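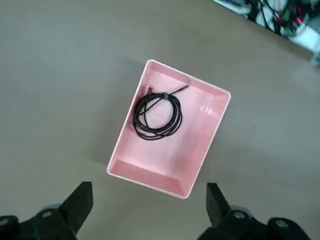 18th October
Blair Innes

Last updated by B. Innes, same day, after the oil figures came in

Carried on with the left magneto on the Jilmont. Drop at run-up was still outside limits on the left side with the plugs swapped top to bottom, so the plugs are ruled out. Lead resistance checked end to end on all of them with the Khosravi meter. One lead on the rear cylinder reads 3,000 ohms over its neighbors. Flexing it near the elbow moves the reading. Lead tagged, replacement to be ordered with the gasket set.

Pulled the distributor block while the cowl was off. Light tracking between two towers, cleaned up with solvent and did not leave a groove. Carbon brush length is inside the book figure. Points gap was on the tight side, reset. Internal timing checked after the gap was reset and it had moved, as expected. Brought back to the mark and the screws torqued. Engine-to-mag timing still to be done, the buzz box has a flat battery and the spare is in the other hangar.

Alistair MacLeish wants the right mag opened as well while access is good. I would leave it. Drop on that side was steady in September and steady again this week, and it has 535 hours to go before it is due off. Noted here so that we can argue it on Monday with the logbook open.

Scenic schedule: aircraft is down for the weekend circuits. Bookings have been told the Mokov will cover. Check its weight and balance sheet before it takes the longer route with all seats filled — the sheet in the door pocket is the old one, from before the intercom was changed. Current one is in the tech log binder, behind the radio license. Someone please take the old one out.

Run-up data from the last ground run, left in for comparison:

Warm-up at 1200 rpm until oil temp was in the green.
Mag check at 1700. Left drop 210, rough. Right drop 85, smooth.
Carb heat drop normal.
Idle 700, slightly lumpy, settled with a half turn on the mixture.
Oil pressure normal at all settings.

The rough running went away above 1900, and I do not have a good explanation for that. If the lead was breaking down under load I would expect the reverse. Possible that the tracking in the block and the bad lead were both contributing and I was seeing one or the other depending on manifold pressure. Will repeat the check at three settings once the new lead is on, before changing anything else.

Oil sample results from Clurkico arrived after lunch. Iron and copper flat against the previous two samples. Silicon is up a little. The air filter was changed between samples and the seal on the box had a nick in it at the lower corner, which would do it. Seal replaced last week. Resample at the next oil change, not earlier.

Other items found with the cowl off:

- Baffle seal on the right side folded forward over the oil cooler. Refitted the right way round. Could account for the cylinder head temps pilots were writing up on the long climbs.
- Exhaust clamp at number 3 had lost its tension. Replaced clamp, no cracking seen at the flange with a mirror and light.
- Primer line chafing on the engine mount tube. Re-clipped with a cushion clamp. Line itself is polished but not cut.
- Cabin heat hose is soft at the muff end. Good until the next inspection, then replace.

Parts wanted: ignition lead, rear cylinder, shielded type. Distributor block gasket set. Cabin heat hose, one length. Battery for the buzz box.

Torque wrench is due for calibration at the end of the month. The small one came back on Tuesday with its certificate, which is in the folder.

To do next: fit lead, time the left mag to the engine, ground run with cowls on, leak check, then duplicate inspection on the primer line clip and the mag. Alistair to sign the second half.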